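Speaker notes: Lookouts, trigger points and the duty to withdraw
Presenter: Nadhirah Lau, Manager, Fireground Safety
Rural Brigades Safety Forum, Zamalville, 8 Sep 2026

Slide 1. Opening
Acknowledge the traditional owners and the brigades represented in the room. Thank Syahrul Govindasamy for the invitation and for circulating the pre-reading.
State the purpose: to report on changes to crew withdrawal procedures following the Ratlow fire, and to set out what is expected of brigade captains before the coming season. Questions on compensation matters are to be referred to the legal branch and will not be taken in this session.

Slide 2. The Ratlow fire
The fire burned 800 hectares of grazing land and stringybark forest east of Sotelo last November. Thirteen firefighters on two tankers were working the southern flank when the wind change arrived ahead of the forecast time. All withdrew to burnt ground. Four were treated for smoke inhalation and one for burns to the hands.
Pause here. Several people in attendance were on that fireground.
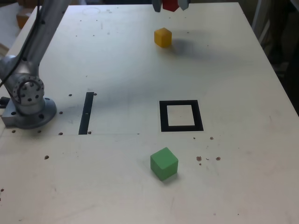 The internal review, led by Gülizar Eren, found that a lookout had been posted but had lost radio contact with the crew leader when the tankers moved behind the ridge. The loss of contact was not treated as a reason to stop work. Under the procedure then in force, it did not have to be.

Slide 3. Findings
The review made 21 recommendations. All have been accepted by the service, four of them with amendments. Do not read the list; it is in the handout.
Draw attention to these:
Recommendation 2: a lookout is to have no other task while crews are committed.
Recommendation 5: failed radio contact between lookout and crew leader is a trigger point in its own right.
Recommendation 9: the sector commander must record the time at which each crew acknowledges a forecast wind change.
Recommendation 16: any member may call a withdrawal, and the call is to be acted on first and discussed afterwards.

Slide 4. What the regulator asked
The workplace safety inspector issued an improvement notice in respect of supervision and communications. No prosecution was commenced. The service has complied with the notice and the inspector has confirmed this in writing.
If asked whether the notice will be published, advise that a summary is available from the Preneck office on request.

Slide 5. Training
Every active member is to complete the revised entrapment and burnover module before being rostered. Yanti Tarigan's team will deliver it at Preneck and Sotelo, with evening sessions for members who cannot attend during working hours. Brigades with their own accredited trainer may run the module locally, provided that attendance records are lodged within 21 days.
The practical component includes the cabin drill with curtains drawn and crew protection sprays operating. Captains should check pump and fuel levels beforehand. At the Ratlow debrief, two drivers reported uncertainty about the minimum water reserve. The reserve is marked on the tank gauge and is not to be drawn on for firefighting.
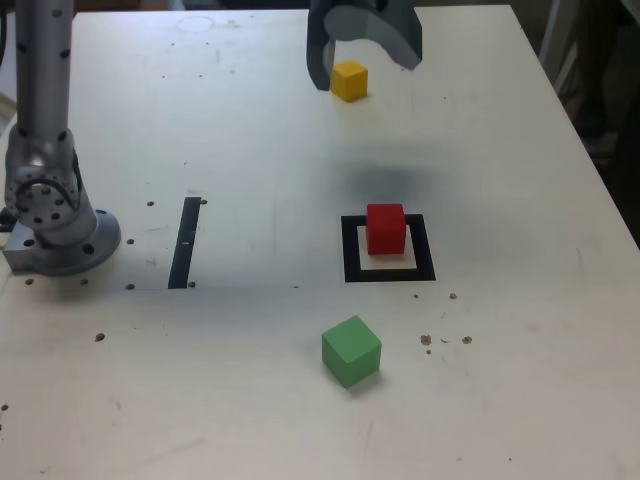
Robot arm and open gripper, with a yellow cube on the tabletop

Slide 6. Radio coverage
Mwajuma Odera has mapped the known black spots in the Sotelo district. Captains are asked to add to the map from local knowledge, in particular the gullies north of the Ratlow road. Portable repeaters will be held at Preneck and may be requested through the duty officer.
Note for presenter: the repeater order has been placed but delivery dates have not been confirmed. Do not commit to a date.

Slide 7. Responsibilities of captains
Confirm the name of the lookout at every briefing.
Confirm two escape routes, and drive at least one.
Stop work when contact is lost.
Report near misses on the short form, including those in which no one was hurt.

Slide 8. Questions
Allow ten minutes. Syahrul Govindasamy will chair. Questions concerning individual members' conduct at Ratlow should be taken on notice and directed to Gülizar Eren after the session.
Handouts are on the table by the door. The sign-in sheet must be returned to the Zamalville office.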